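The passport weekend, and what I'd do differently

I'm writing this on 1st July with my feet up and a glass of something pink. If you've followed this blog for any time at all you know I love a winery trail weekend more than I love my own birthday. You get your little booklet, you drive the back roads, you get a stamp and a splash at every stop, and by the middle of the afternoon everyone in the car is best friends with everyone in the next car over.

This year there were four of us: me, Haoran Tang (who drove, bless him, and spat every single pour into a cup like a professional), Fengying Li and Napaporn Khamphan. Passports were sold out by the time I got organized, so I ended up begging at the door at Betonby, our first stop, where they found me the last ones in a drawer under the register. Lesson learned. Buy early.

Betonby does a dry rosé that I could drink all summer. They had a long table of cheeses out on the lawn and a fellow playing accordion, and we stayed far too long for a first stop. If you go, ask to try the 482, named for the block the grapes come off. It isn't on the tasting sheet, but they opened one for us when Napaporn asked nicely, and she bought a case before I'd finished my sip.

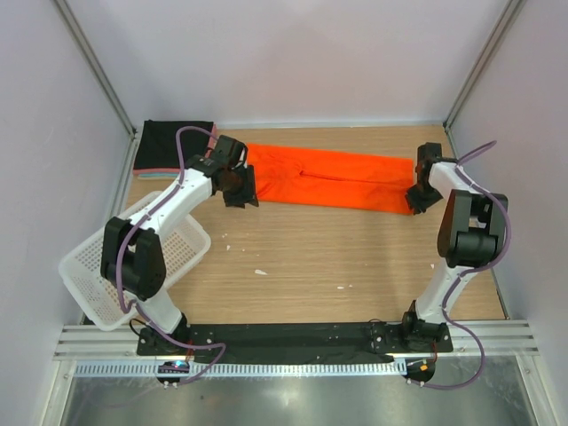 What to wear is the question I get most before these weekends, and my answer is always layers and nothing white. Cellars are cold, lawns are hot, and somebody is going to bump your elbow with a full glass. I'd go for something loud, like the orange cloth those two robot arms have stretched out by its ends, in a shade so bright your friends could find you from the far end of a vineyard. Fengying wore cream linen and had red down the front of it by the second stop. She was very gracious about it. Club soda helped some, and the lady pouring gave her an apron to wear home!

Lunch was at Ren, which is small, just a barn and a gravel yard and a dog asleep in the doorway. They only make 300 cases a year of their big red, and Jinlong Dong, who owns the place with his wife Xiaoyan Luo, poured it himself straight from the barrel. I'm no expert, but to me it tasted like plums and pencil shavings and I mean that as the highest compliment. Xiaoyan made dumplings, pork and chive, and the line for those went clear out to the road. They planned for 175 people and she told me it was almost double that by closing time. I had two plates. I would have had three if Haoran hadn't been jingling the keys at me.
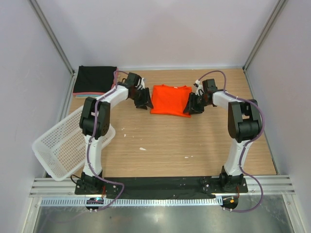 A few words about packing the car, which I have finally gotten better at. Bring a cooler even if you don't think you'll buy anything (you will), a jug of water, crackers, and one spare top for each person. Fold the tops properly instead of wadding them, down to a neat block like the red-orange one sitting between the two black grippers, neckline at the back with its tiny white label, and they'll slide in flat beside the bottles and keep them from clinking on the gravel roads. I had four tops wedged around a case of rosé and not one bottle rattled all the way home.

Our last stop was Zesteck, way up the hill, and I'll admit I was flagging by then. They were pouring a library wine, a 2000, for anyone whose booklet was full, and ours weren't, because of all that time on the lawn at Betonby. So we had the regular flight, which was perfectly nice, and watched other people sniffing that old bottle with their eyes shut. Next time I'm starting at the top of the hill and working down.

They do the whole thing again in October, after harvest, with soup instead of cheese. Napaporn has already claimed the front seat. If anybody has been to the fall one, leave me a comment and tell me whether Ren does the dumplings then too, and what time I need to get in line.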